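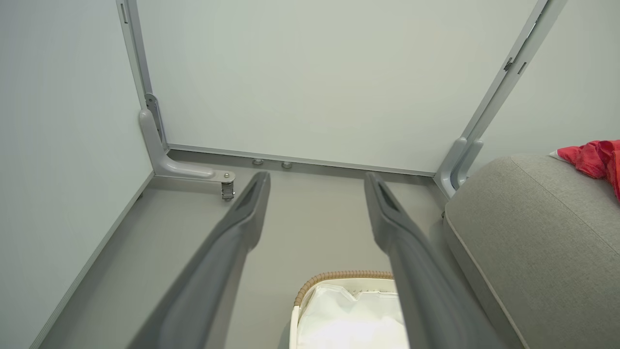

Skemstead hearth

The Skemstead hearth is a patch of burnt clay and stone found under a barn floor at Skemstead. It is often called a Roman bread oven, a label that goes well beyond the evidence. No dome, flue or oven floor has been recorded, and the claim rests largely on a short report by Declan Pirihi, who led the dig.

Discovery

Workmen cutting a drain came across the burnt layer one September. Pirihi's team opened two trenches and recovered 13 sherds of coarse pottery, a bent iron nail and a quantity of charred grain. The sherds are small and worn, and only one has a rim.

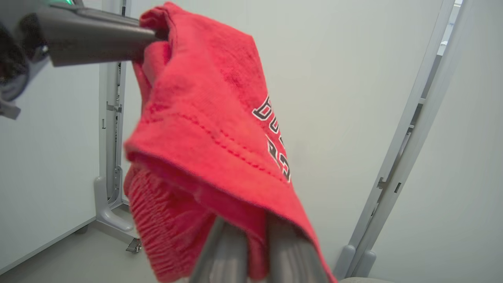
The grain was said to show that bread was baked on the spot. Charred grain also turns up in rubbish pits, burnt stores and corn dryers, and the report does not say why these were ruled out. The soil samples were never fully sorted.

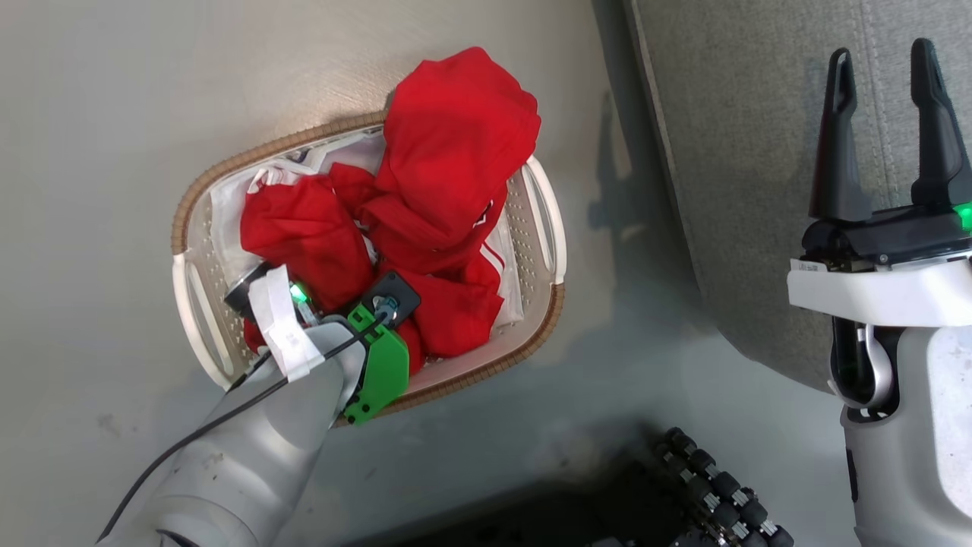

Dating

Pirihi dated the hearth by its pottery, although similar wares were made locally for centuries. Bolger, in a later review, preferred a medieval date and pointed to a manor roll of 1413 that mentions a malt kiln near the barn. The roll gives no exact spot, so this reading is hardly firmer. Rastine's suggestion that the clay was burnt in a barn fire has not been tested.

Present state

The trenches were filled in and the barn floor relaid. The finds are in store and are not on display.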